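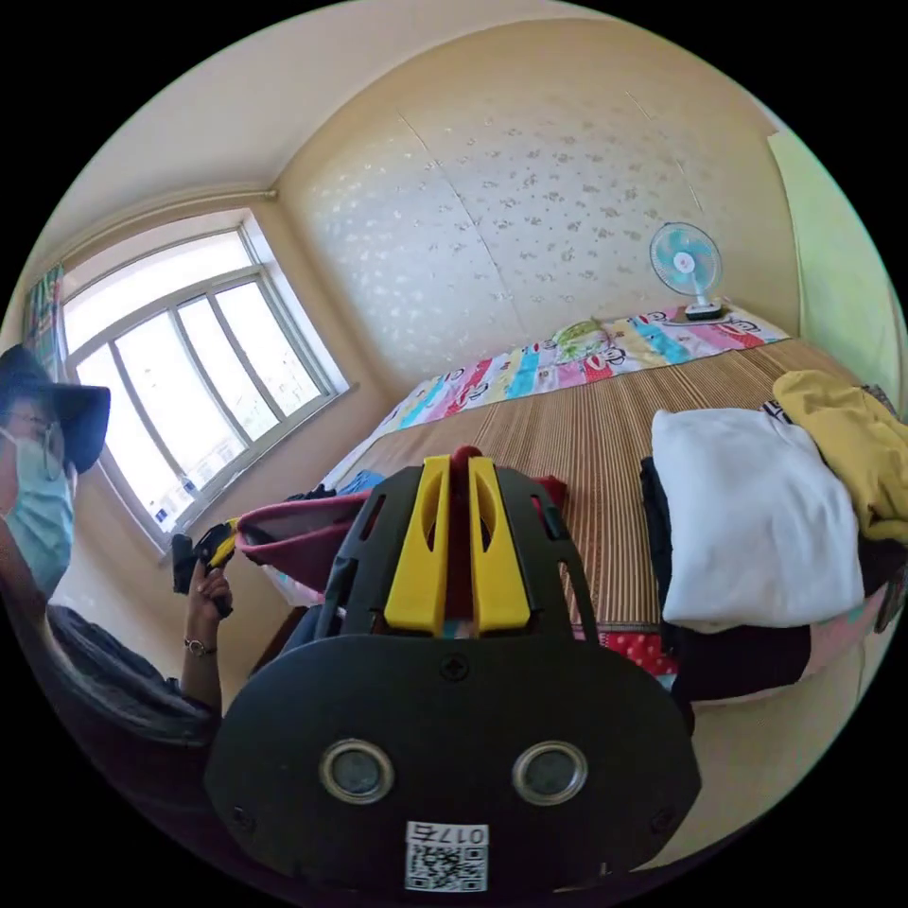 Emenda do papel de parede muito visível num quarto com janela grande

janela_nascente
30/07/2018

Boa tarde. Tenho um quarto com papel de parede creme, com um padrão espalhado de flores ou folhas brancas, e a emenda vertical a meio da parede do fundo vê-se cada vez mais. A janela fica na parede da esquerda, é grande, de caixilho branco dividido em vários vidros, e durante a manhã a luz entra muito forte. À noite, com o candeeiro do tecto, quase não dou pela linha.

O papel é da Bouvier, comprado na loja Curnach, e foi colado em Outubro. Passei os dedos e não me parece descolado, só num ponto perto do rodapé é que a borda levanta um pouco com a unha. A cola foi a Ora em pó, preparada segundo a embalagem. Ainda tenho um rolo quase inteiro, do mesmo lote.

O cortinado é de tecido estampado, com verde, vermelho e branco, e costuma estar recolhido para o lado, porque gosto do quarto claro. O varão corre por cima da janela. Do lado direito, ao lado da cama, há um painel verde-claro que quero manter.

As minhas dúvidas são estas:
Vale a pena tentar disfarçar a emenda sem arrancar a tira?
Se puser uma cortina fina branca por baixo da estampada, nota-se a diferença na parede?
O parapeito branco é fundo e apanha muito sol. Posso deixar lá coisas ou a tinta vai amarelar?

Obrigado desde já.

3 respostas

papel_e_trincha

Se a emenda só aparece de manhã e desaparece à noite, o problema é sobretudo de luz rasante. A janela está numa parede e a emenda na parede ao lado, por isso qualquer desnível faz sombra. Num papel creme isso nota-se mais do que num papel escuro ou com padrão cheio.

Antes de mexer, veja de que tipo é a emenda. Encoste uma régua de metal à parede, atravessada sobre a linha. Se a régua balança, as duas bordas estão sobrepostas ou há cola acumulada por baixo. Se assenta bem e se vê um fio de outra cor no meio, o papel encolheu ao secar e abriu. São dois casos diferentes.

Emenda aberta: arranja-se com um lápis de aguarela ou um pastel seco de cor parecida. Passa-se de leve só no fio e esbate-se com o dedo. Experimente primeiro num retalho do rolo que sobrou. Não use tinta plástica, fica a brilhar e com a luz da manhã vê-se ainda mais.

Emenda sobreposta: não tem disfarce que se aproveite. Ou se deixa, ou se corta com x-acto novo e régua pelas duas camadas, se tira a tira fininha que sobra e se volta a colar. Num padrão espalhado o corte passa bem. Já fiz isto num corredor com 80 centímetros de largura e correu bem, mas estraguei duas lâminas – mude de lâmina várias vezes, uma lâmina gasta rasga o papel húmido.

A ponta junto ao rodapé deve ser tratada já. Levante com uma espátula fina, meta cola de emendas com um pincel pequeno, espere o tempo indicado na bisnaga e passe o rolo de emendas sem carregar muito. Limpe o excesso com esponja húmida. Eu uso a Draltel, que vem com bico estreito. A Ora em pó também serve, desde que a faça mais espessa do que para a parede inteira.

Só arrancava a tira em último caso. O papel novo do rolo esteve guardado no escuro e o da parede levou meses de sol, mesmo sendo do mesmo lote pode haver diferença de tom.

estore_meio_aberto

pinta a parede e acabou-se o problema :) agora a sério, uma cortina fina resolve, eu pus e deixei de ver os defeitos todos da parede

varao_duplo

Respondo à parte da janela, de papel percebo pouco.

A cortina fina faz diferença, sim. Espalha a luz e as sombras na parede ficam mais suaves. Não precisa de tirar a estampada: troque os suportes por suportes duplos e ponha a fina no varão de trás, do lado do vidro. Confirme primeiro a distância entre o varão e o tecto, há suportes duplos que são mais altos e depois não cabem. Os meus custaram 19 euros o par.

Compre a fina em branco-sujo ou marfim. Branco puro ao lado de um papel creme faz a parede parecer amarelada. Quanto à largura, conte com o dobro do varão para fazer pregas. Se levar menos tecido fica esticada e deixa passar a luz às riscas.

Tem também a hipótese de película fosca só nos vidros de baixo. Como o caixilho é dividido, corta-se um bocado para cada vidro e é fácil de aplicar, mas perde-se a vista e depois custa a tirar.

Parapeito: depende da tinta. Esmalte à base de solvente tende a amarelar mais nas zonas com pouca luz, o sol até nem é o pior. O que deixa marca são os vasos sem prato e os objectos com borracha por baixo. Ponha feltro e vá mudando as coisas de sítio. Velas é que não, com o calor amolecem.

Para a noite, se trocar a lâmpada do tecto, uma de 3000 K fica bem com creme e com verde-claro. Não ponha um candeeiro de parede encostado a esse lado da emenda, ia ter de noite o mesmo que tem de manhã.

Esta página teve 42 visitas. Tópico aberto a novas respostas.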